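Spent my morning at the Bevia open day in Sistcombe and I have so many thoughts about laundry now. Thread!

**1/** I signed in at 9:40 and was visitor 117. The parking lot was full, so I walked over from the Hoshino building (uphill, wrong shoes).

**2/** Went straight to the folding table - two arms, one gray hoodie, a grip at each end. I could've stood there all day!
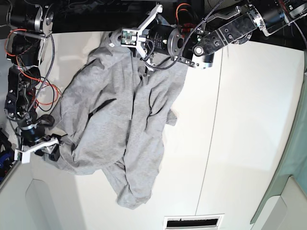

**Annick MacDonald**
*Textile care instructor, Trison*

**3/** I teach people to fold for a living, and the first thing I teach is finding your two points. Watching a machine deal with that same problem got me right in the heart.

**4/** Asked how many practice runs they've logged on tops. Some 800, and they want a lot more before they try fitted sheets. (Good luck, friends. Truly.)

**5/** Knits are the mean ones, by the way. They stretch, they slump, and a sleeve will hide under anything.

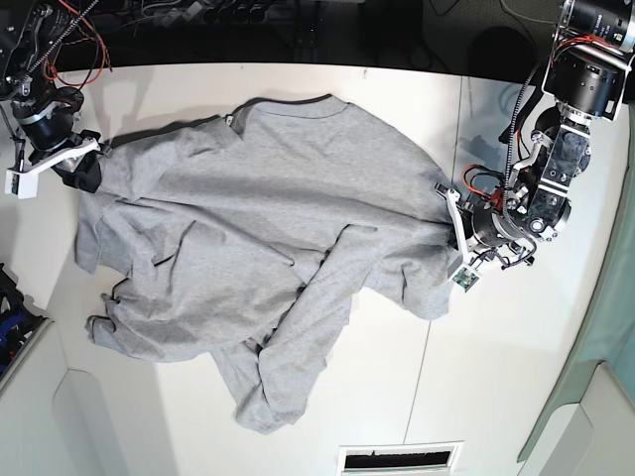 *Gray long-sleeved shirt, gripped on both sides, lots of folding left to go.*

**6/** A kid next to me asked if it does socks. Not yet! He was crushed.

**7/** They're doing another open day in January and I've already asked to bring my class - all 19 of them. Will post the sign-up link when I get it.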